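Drevora: Aufräumen am Tisch

Liesmich zur Datensammlung, Stand 25. Nov. 2019

Worum geht's?

Drevora ist eine Sammlung von Aufnahmen, in denen ein Roboterarm Einkäufe in Kisten räumt. Klingt nach wenig, ich weiß! Angefangen hat es im September mit einer Wette: Mein Bruder meinte, in ein paar Jahren räumt uns sowieso eine Maschine die Küche auf, und ich wollte wissen, wie weit man davon heute weg ist. (Ziemlich weit. Aber es gab Tage, da war ich richtig stolz auf das Ding.)

Die Aufgabe ist immer dieselbe: Chipsdosen, Milch und Knabberzeug vom Tisch nehmen und in eine von drei Kisten legen. Welche Sache in welche Kiste gehört, steht als kurzer Satz in der Datei aufgabe.txt zu jedem Durchlauf. 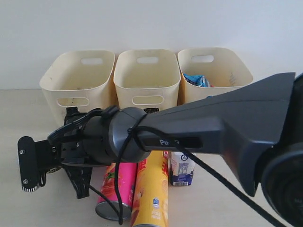

Von Canan Sarıgül | Projekt Drevora | 25. Nov. weggelassen, siehe oben

Bei den runden Dosen wird es gleich interessant. Eine liegende Dose rollt gern weg, wenn ein Finger sie zu früh berührt, und bei einer schrägen muss der Greifer den Winkel halbwegs treffen. Der Milchkarton ist dagegen brav, solange man ihn an den breiten Seiten nimmt. Und zerknitterte Snacktüten, na ja: Die sehen jedes Mal anders aus, und ich habe mehr Abende damit verbracht, als ich zugeben möchte.

Was ist drin?

515 Durchläufe, aufgeteilt in 7 Ordner. In jedem Ordner liegen die Bilder, die Gelenkwinkel, der Zustand des Greifers und meine Notizen. Die Notizen sind ungefiltert, also bitte nicht wundern, wenn da mal nur "grrr" steht. Ordner 6 würde ich beim Training erst mal weglassen, da waren die Zeitstempel verschoben und ich habe sie von Hand korrigiert.

Kann der Arm das jetzt oder nicht?

Ferngesteuert: ja, mit Geduld. Alleine: manchmal. Wenn alles so steht wie im Training, läuft es erstaunlich flüssig, und dann schiebe ich eine Kiste ein Stück zur Seite und er legt die Milch daneben. Für den Haushalt reicht das noch lange nicht, für eine Packstation mit immer gleichen Teilen könnte ich es mir schon eher vorstellen.

Bekannte Macken

Fehlversuche sind absichtlich mit dabei und mit "fehl" markiert. Kabel und Arm verdecken öfter mal die Sachen auf dem Tisch. Die hellen Kisten heben sich kaum von der Wand ab, wer Kanten erkennen will, braucht also gute Nerven.

Nutzung

Für Forschung und Basteleien frei, bei Veröffentlichungen bitte Drevora nennen. Fehler gern melden, am liebsten mit Ordner und Nummer des Durchlaufs.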